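Renotside Board Games & Puzzles > General Chat

Thread: Big puzzles in small apartments — how do you do it?

drerkeo_dan
Started Feb 12, 2021

Okay so I finally did it and ordered a 4,000 piece puzzle! It's an old harbor map with tons of tiny lettering and I am so excited I've been reading the box like a novel. My biggest before this was 2,060 pieces and that one lived on the kitchen floor for most of December while everybody stepped over it.

Now I'm in a one bedroom and the only real table seats two. How are you all handling the big ones? Roll-up mats? Boards under the bed? I want to hear everything, including the disasters.

mapleandmoss
Congrats!! Maps are the best, you get to read while you work. I do mine in sections on foam board and slide the sections under the couch. Mark the top edge of every board with tape or you will spend an evening turning things around.

KHellwig
Sections, yes. Foam board, no. Mine warped over one humid summer and a whole corner of sky popped loose. I use thin hardboard from the lumber place, cut to fit under the bed, with felt glued on one side. It's heavier but it stays flat.

mapleandmoss
Mine have been flat for years, but I run the AC a lot so maybe that's it. Felt grabs the pieces too much for me. I like to shove a whole chunk across the board with a ruler, and you can't do that on felt.

tuckerpoint
Roll-up mat person checking in. I know, I know. It worked great for a 1000 and I loved it. On anything bigger the roll gets so fat that the middle buckles. Don't do it for the harbor map, Dan.

drerkeo_dan
Ha, okay, mat is off the list. Hardboard sounds doable. Kai, how big are your boards? And do you sort everything first or just dive in?

KHellwig
Whatever fits between the bed legs, so measure that before you go to the store. And sort first, always. Edges, then lettering, then color. I do the entire sort before I join two pieces. Takes me a week of evenings and I love every minute of it.

prevoten_pat
A week of sorting!! I could never. I pull the edges, grab whatever color looks fun and go. Half the joy for me is finding a piece by accident that I gave up on three days ago.

My real tip is to get out of the apartment with the small ones while the big one is resting. I save the 500s for days like that, and I get so much done on any round table with decent light. A round top is a little awkward for straight edges, so I build the border last when I'm out and start from the middle.
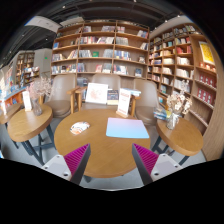
The other thing is that a small puzzle resets your eyes. I'll be stuck on the same patch of ocean for days, do a silly little fruit stand puzzle over coffee, and when I come back to the ocean I place 8 pieces in a row. Works every time — well, most of the time.

KHellwig
Border last is chaos, Pat. I respect it but I couldn't sleep.

prevoten_pat
You should try it once! Pick something with a strong center, like a clock or a sunflower.

lena_kilic
Joining in because I did a map last winter. The Kılıçarslan maps (if that's the one you ordered, Dan?) have a lot of lettering that looks the same at first. I sorted letters by the angle they run at, and that got me through the whole coastline. Also a clip-on lamp, low and from the side, so the shine doesn't hide the print.

drerkeo_dan
That's the one!! Sorting by angle is brilliant, I never would have thought of it. Going with 4 hardboards, no felt for now, and I'll sort at least the edges and lettering before I start. Kai and Pat can fight over the rest.

tuckerpoint
Post the coastline when it's done! And count your edges before you put the box away.

mapleandmoss
Tape on the top edge, Dan. I'm serious about the tape.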